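Sorting at the Table

The repair shop in Ginville takes in more than 300 donated items a month, and nearly all of them go through a plain gray bin before they reach a shelf. The shop, run by Nevel, tried deep crates first. Small things sank to the bottom and stayed there.

A bin with high, thin sides works better. It sits on a wooden table, so people can stand while they sort, and a gray floor makes it easy to spot a stray screw or a button.

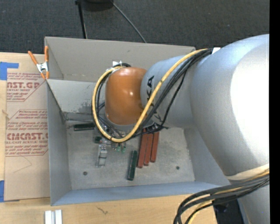 Scuffs don't matter much. The bins get emptied every Friday and wiped out with a damp cloth - soap only if something has leaked. A new one costs the shop 40 dollars, and most last a couple of years before a side splits.

Labels were harder to settle. Paper ones peeled off by February. The shop now writes on the outside in grease pencil and rubs it off when the contents change.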